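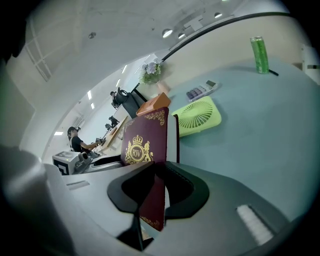
*Take 33, the red book with the lion-like figures on it.*

I'd picked up that book so many times by lunch that I'd started to have opinions about it. Too much gold, for one thing. Also, who is RW? I asked Shona Dow, who runs the floor for us at Plukport, and she said it was a book, Gerel needed to learn books, and could I please keep my wrist level.

Gerel is the model. I've never met Gerel (you don't, it lives on a server someplace) but I talk about it like a baby cousin who's coming to stay. Everything I pick up, Gerel gets to watch later. If I grab the book by the spine, Gerel learns the spine. If I sneeze, Shona throws out the take.

My target was 150 good ones before I went home. Approach, close, lift, hold, put it back, open. The trick is the slow close, because if you hurry the fingers the book skids off and you've taught a machine to be clumsy, and there are already 3,568 book takes in the pile and Shona has looked at every single one.

"You're rushing," she said.

"I'm not rushing!"

"You rushed the last five."

I had, a little. My mother had called that morning to tell me she was selling the house on Zamfir Street, and I'd been trying all day to remember whether the books in the hall went up to the ceiling or just felt like they did when I was small. She used to make me take them down with both hands. Both hands, like it's a cake, she'd say, and I'd carry some enormous atlas across the carpet with my chin stuck out and my heart going like crazy.
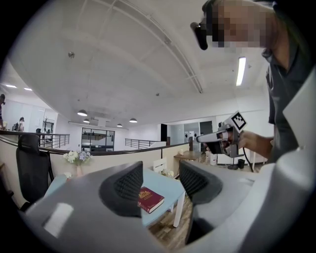

So I slowed down. I let the fingers come in on either side of the book like I had nowhere to be, and I squeezed until I felt the cover give a tiny bit, and then I lifted. Held it. Put it back on the blue table so softly I couldn't hear it land.

"Okay," Shona said. "That's a keeper. What'd you do different?"

"Cake," I said.

She wrote that down! She really did, in the notes column, and I guess someone over at Flarnance, where they do the training, is going to open up the log next week and find the word cake sitting there all by itself.

I did another, and another after that. On my break I went out to the stairs and called my mother back and asked her to hang on to the atlas, if she hadn't boxed it already. She wanted to know what on earth I needed an atlas for.

"Work," I said, and she told me to come get it before the weekend, and to bring tape.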